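Workshop Robotics Forum > Builds > Arms and grippers

Thread: Second-hand arm in a shared workshop, trouble with soft packets

benchleftover
Posted August 21, 2026
I'm one of the members of a shared workshop and we've got a used six-joint arm going in the kitchen corner. It came with a parallel gripper, two fingers, nothing clever. The aim is modest: clear a worktop of odds and ends and put them in a tub. We run it from an old desktop with our own software, which we call Pollora. Most of it was written in April by Aroha Partington, who knows a lot more about this than I do.

Hard things are fine. Tennis balls, mugs, a tape measure, all good. Crisp packets are the problem. The fingers close on the top corner, the arm lifts, and the packet slides out after a few centimetres. Over the last fortnight we've logged 240 tries on packets and the lift failed on most of them. Closing harder makes the foil slip sideways.

Questions:
1. Is it worth making new fingertips, or is this a software problem?
2. Has anyone used a suction cup on crinkled foil?
3. Our cables are tied loosely along the arm. Could the drag on the wrist be upsetting the force reading?

Budget is 40 pounds, which has to cover everything.

qian_owner
Fingertips. I had the same thing with a Qian gripper and bare fingers. Smooth hard tips have nothing to bite on with foil. I glued strips of bicycle inner tube on mine and the slipping mostly stopped. Cost me nothing as the tube already had a puncture.

Rough the finger up with sandpaper first or the glue lets go.

mortice
Disagree. Inner tube is fine until it gets crisp grease on it, and then it's worse than bare metal. You'll be wiping it down every few goes. I'd change where you grab. The top corner is the worst place on a packet because there's nothing behind it. Come down over the middle with the fingers wide, press lightly onto the worktop and pinch up a fold.

qian_owner
Wiping a bit of rubber takes two seconds.

mortice
It does if you're standing next to it. The point of the thing is that you aren't.

tallis_d
On suction: don't bother with a flat cup. A bellows cup will seal on a full packet but an empty crumpled one leaks through every crease. I tried three sizes and a pump that was far too loud for indoors. It's all in a drawer now.

On the cables: yes, it could be. How much slack have you got at the wrist?

benchleftover
Thanks all. I've turned the wrist through its full range this evening and the loop never pulls tight, though it does swing a fair bit on quick moves. The loop at the elbow is smaller and I'm less happy with that one.

The packets we're using are empty, by the way. I should have said so. Full ones are a different job and we're not trying to solve that.

I take the point about grabbing the middle. The reason we went for the corner is the camera. Pollora looks for the highest point of whatever is on the worktop and goes there, and on a squashed packet that's nearly always a corner sticking up.
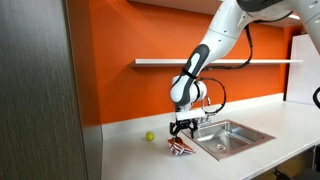
The other thing about going for the highest point is that it pays no attention to what's next to the object. We've had to add a rule that keeps the fingers away from the sink, as the shiny rim and bowl give the depth camera rubbish readings. Anything lying close to the rim gets approached from one side only, and that might be part of why the grip is so poor there. I'll go through the log and split the tries by distance from the sink.

mortice
There's your answer, I think. Highest point works for a ball and for nothing else. Take the outline of the object, find the centre of it, and go there. It's a few lines of code.

Also, put a tea towel over the sink while you're testing. Get it working on a plain surface and then take the towel away.

arohap
Aroha here, I share the build. Centre of the outline was the first thing I tried. It was worse on packets because they fold, and the centre of a folded packet can be off the packet altogether. I'm happy to try it again with the pinch, which we didn't do then.

I'd sooner not cover the sink. The arm has to work in that kitchen as it is, and I've been caught before by a test set-up that was easier than the real one.

mortice
Fair enough on the folds. I still think you should test one thing at a time.

tallis_d
What speed are you lifting at? On mine, dropping the first part of the lift to a crawl made more difference than either tips or grab point.

arohap
16 mm a second for the first bit, then full speed. We could go slower.

letel_fan
Bit off to the side, but Letel sell a soft finger set that fits most small parallel grippers with an adaptor plate. I've had mine a year and it picks up cloth, bags and socks.

benchleftover
Looked them up and they're a long way over what we've got. The Trallia ones are worse, 865 with the plate. It'll be inner tube for now.

qian_owner
Good. Cut the strips slightly longer than the finger and fold them under the tip, or the edge will peel.

benchleftover
Plan is: tape down the elbow cable tonight, rubber on the fingers next, run the same test again, then the middle grab with the pinch. Each change gets its own log, to keep mortice happy. Will post the results in this thread.

mortice
Do the grab first.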